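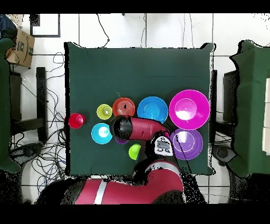
One reader wrote back after the February issue to say that the planner score we printed for Lallon was worthless without the retry setting next to it. The reader had run the same release on a similar arm and got nowhere near our number until someone switched retries from one to five. "You published a patience test," the message ended.

Fair enough, and it made us go back through the logs. Lallon 563, the build we were sent, reports a pick as a success if the gripper closes on anything at all within 40 seconds. It doesn't care how many approaches it took to get there. It also doesn't care whether the thing in the gripper is the thing that was asked for, as long as the perception module, Bilyk, still has a label attached to it. With bowls and cups of different colors set close together, those two rules cover up a lot.

We reran 100 picks with retries off and the target color checked by a person. The score fell to 60. Most of the misses came from the same place. When the arm moves in over the bowls it hides part of them from the overhead camera, and Bilyk keeps reporting the last position it had, with the same confidence as before. The planner has no way to tell an old position from a new one. Ziretti, who sell the support contract, say a time stamp on each position is planned. It was planned in the last release notes too.

The replay tool is better. You can step through a plan, see which position estimate each waypoint was built on, and export the whole run as plain text. We found the stale estimates in an afternoon with it. Why the same information can't reach the planner while the arm is moving is a question we have put to Ziretti twice.

The Wulari group is testing a patch that drops any estimate once the arm covers it and makes the planner wait. Their early runs are slow, and a few never finish, with the arm parked over the very bowl it is waiting to see. They want to add a back-off move. We'd like to see that with retries off before anyone calls it a fix.

Old scores on our results page now carry the retry setting where we have it. Where we don't, the score has been taken down.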